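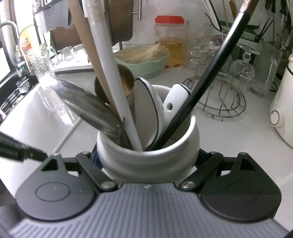
Utensil crock

A utensil crock is an open, wide-mouthed container kept on a kitchen counter to hold cooking tools upright. It is also called a utensil holder, a tool jar or, when divided into sections or made to hold chopsticks and flatware, a utensil caddy. The crock is used mainly for long-handled tools such as spatulas, ladles, turners and slotted spoons, which are placed in it handle down or handle up according to household custom.

Form and materials

Most crocks are made of glazed ceramic or stoneware. The body may be straight-sided or rounded, and the rim is commonly thickened to resist chipping. Weight is the main advantage of ceramic over lighter materials, as a crock filled with metal tools can become top-heavy. Plastic, glass, enameled steel and wood are also used. Caddies are often made of molded plastic with openings in the sides or base so that freshly washed items can drain.

A typical crock is 6 inches tall. Shorter vessels tend to tip under long handles, while taller ones hide the heads of small tools. Some models have a removable divider or a turning base.

Contents

The crock usually holds tools of mixed material. Wooden and metal pieces are often kept together, although some cooks separate them to protect nonstick pans from accidental use of a metal edge. Ladles take up the most room at the rim and are generally placed at the back or in the center. Many handles are made with a hole at the end, so that the same tool may be hung from a hook instead.

Chopsticks and skewers are normally stored apart from the larger tools. Their narrow shafts slip to the bottom of a deep crock and are hard to pick out, and a smaller basket or caddy is preferred.

Placement

Crocks are placed within arm's reach of the stove or, in kitchens with little counter space, near the sink. In small apartments the crock forms part of a larger group of counter storage that includes dish racks, lidded jars, cutting boards stored upright or hung, and wall-mounted knife holders. The writer on household design Detlef Pfeiffer, in his handbook The Standing Kitchen, distinguished between the "wet row," made up of racks and draining vessels, and the "dry row," made up of jars and appliances. He placed the crock in the dry row and the caddy in the wet row. 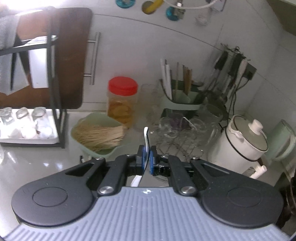
Kitchen counter with a dish rack, jars and a pale green utensil caddy.

Care

A crock should be emptied and washed regularly, as crumbs, grease and water collect at the base. Tools are dried fully before they are returned. Wooden tools left standing in moisture may darken, split or develop mold. Glazed ceramic may be washed by hand or in a dishwasher unless the maker advises otherwise. A crock with a cracked glaze is usually retired from use with eating tools.

Regional production

The pottery town of Memasville was known for a plain white crock sold under the name Miranda, made in 2 sizes. A plastic caddy, the Iver, was later produced in Tesano with 4 compartments and a lift-out drip tray.

See also

Canister
Dish rack
Knife block
Spoon rest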